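Products > Finishing Equipment > Spray Booths > Questions

Illeo spray booths: frequently asked questions

Which booth do I need?
Measure your largest part, then add walking room for the painter, who will want to get behind it. The Illeo 6 suits benches and brackets. The Illeo 22 takes gates, trailers and anything else that arrives on a forklift.

How often should the filters be changed?
When the gauge reaches the red band. Going by colour is a popular method, but grey paint makes a new filter look old and white paint makes an old one look lovely.

Can it share a fan with our dust collector?
No. We have been asked this 18 different ways and the answer has held up well.

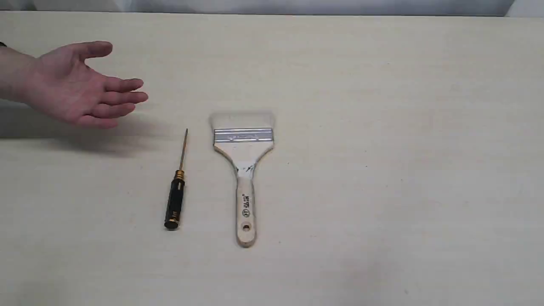 Do you install on site?
Yes, anywhere within a day's drive of our Bandia workshop. Panels bolt together and most crews are finished in two days, provided the floor is level and somebody has moved the pallets. Routine upkeep after that is yours. A slim screwdriver will open the gauge cover, and a wide flat brush like the one lying beside it is good for flicking dry overspray off the door seals. Please keep the two jobs separate – we have had gauges back with bristles in them.

Will it fit under a low ceiling?
The Hedum side-draft model was made for sheds with low ceilings. Ducting leaves through the wall, so check what your neighbour keeps on the other side.

Are Rothe light fittings still available?
Tubes and lenses, yes. Complete fittings ended last November. Quote the seven-digit code inside the lid when you order.

What does the warranty cover?
Fan, motor and panels for 7 years. Forklift damage is not covered, however gently it was done.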